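Telley publishes first results on household and shop-floor chores in simulation

JATHAM, 30 Jul 2025 – Two-armed robots can pick up and move simple household items with fair reliability in simulation, but they are not ready to take over kitchen or stockroom work, according to results released today by robotics software company Telley.

The company ran 2,000 simulated trials in June using its Nesex test suite. Tasks included setting cans upright, moving them to a marked spot, passing an item from one hand to the other and clearing a tabletop.

Single-object tasks went best. Of 1,000 trials in which the robot had to grasp one item and move it, 897 were completed without a drop. The other 1,000 trials used both arms or several objects, and some 400 of those were finished within the time limit.
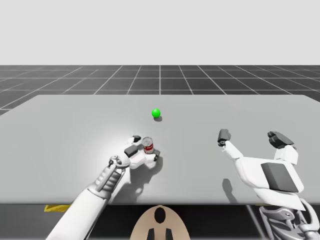 Simulated tabletop task: the left gripper holds a can while the right hand stays open. Credit: Telley

Most failures in the two-arm trials came during handovers. The robot often closed the second hand too early or let go with the first before the item was secure. Round objects were also a problem, as they tended to roll away when touched.

"Picking up a can is close to solved in our tests," Telley said in a statement. "Putting away a week of groceries is a different job, and we would not sell a robot for it today."

Simulation leaves out a good deal. Spills, torn labels, crowded shelves and people walking past were not part of the trials – the company plans to add clutter first.

The next round will be run with Khúc, a grocery wholesaler that has agreed to supply a list of routine stockroom tasks. Work on physical hardware will follow at Telley's Jatham lab once the handover results improve.

The Nesex task list and scoring rules are available from Telley on request.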